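Unit 6 handout: Two arms, one workspace
Case: a cable snag on the breakfast bench 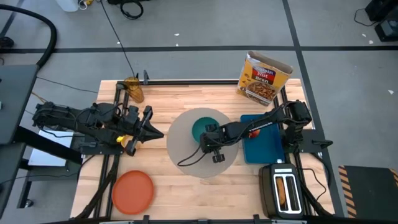
Figure 6.1. The two-arm bench set with breakfast items. Note the cable looping down from the right gripper.

Read this before the lab session. The fault is a small one, and nobody was hurt, but the log is complete and it covers most of what we have said so far about shared workspaces.

Background

The Lelten bench has two arms mounted on opposite sides of a wooden tabletop, each ending in a gripper. The task program, Bedik, moves dishes and food between fixed stations. The gray disk in the center is the only station both arms are allowed to enter. Bedik uses a simple lock: one arm asks for the center, gets it, does its move, and releases it.

The lock covers the links and the gripper of each arm. It does not cover the cables.

What happened

The program had finished 153 cycles without a stop. On the next cycle the right arm released the center and began to pull back. Its gripper cable was hanging in a loop toward the left arm. The left arm got the lock and started its approach, and one finger passed through the loop.

The right arm kept retracting. The cable went tight and the force reading at the left wrist climbed to 50 newtons, which is the stop limit for this bench. The left arm stopped as it should. The right arm did not, as the stop signal was set per arm. It moved for another 709 milliseconds before its own following-error check tripped.

The connector at the right gripper was pulled partway out. The gripper lost power and opened.

Findings

1. The cable had been re-tied the day before with too much slack at the wrist. The Todavier mounting guide calls for a clip on the last link. The clip was missing.
2. The collision model had no cable volume in it.
3. A stop on one arm did not stop the other. This is the serious finding. With a hand in the workspace in place of a cable, the second arm would have kept moving.
4. The log recorded the two arms on separate clocks, 100 milliseconds apart. The first report had the order of events backward and blamed the left arm.

What was changed

Both arms are now on one stop circuit. The Dantas controller has an input for this, and it had been left unused. A cable clip was fitted, and a padded volume was added around each wrist in the collision model. The clocks are set from one source at startup.

The padding costs some reach over the center disk. A tall item placed there can no longer be picked from the side – only from the top.

Before you run the bench

Move each arm by hand through its full range with power off, and watch the cables – not the gripper.
Check that both wrist clips are closed.
Press the stop on one side and confirm that both arms report a stop. Do the same from the other side.
Clear any tall or open item out of the retract path.

For discussion

Finding 1 and finding 3 could each be called the cause. Which one would you put at the top of the report, and what would a reader do differently if you chose the other?

Bring a sketch of the stop circuit as it was before the change. One page is enough.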